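Arkville refits shared workroom with movable tables and hard flooring 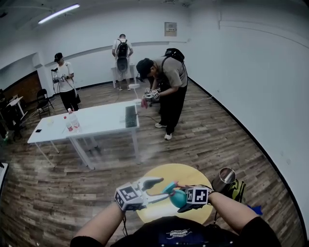

Arkville has completed the refit of its ground-floor workroom, a shared space of 116 square metres used for bench exercises, object handling practice and small group work. The room reopened in August and is now in daily use.

The works were carried out by Fateck to a layout drawn up by Baxter. The previous carpet was lifted and replaced with brown wood-plank laminate. Walls were repainted white, with a black baseboard. Lighting is by fluorescent tube at ceiling level, and the electrical panel remains in its former position high on the wall.

Furniture has been kept to a small range of types. White rectangular tables can be pushed together end to end for keyboard work, or separated when several groups are present. A round yellow table is used for handling small items such as balls and cups. The round top gives access from all sides and can be moved by one person.

Bags are stored on the floor beside the tables for the time being. Wall hooks have been ordered and will be fitted once the final table positions are agreed.

"The old room had fixed benches and one usable aisle," said Tane Rewi, who managed the project for Arkville. "We wanted clear floor between the tables – that decided most of the layout. The sockets are still further from the tables than we would like, and that is the next item."

The refit took 7 weeks. Arkville recorded 136 bookings in the first month after reopening. Sessions are booked through Aneck, the site's scheduling system, in blocks of one hour.

Groups wishing to use the room should contact the Arkville bookings desk on extension 638. Requests for a particular table arrangement should be made at the time of booking.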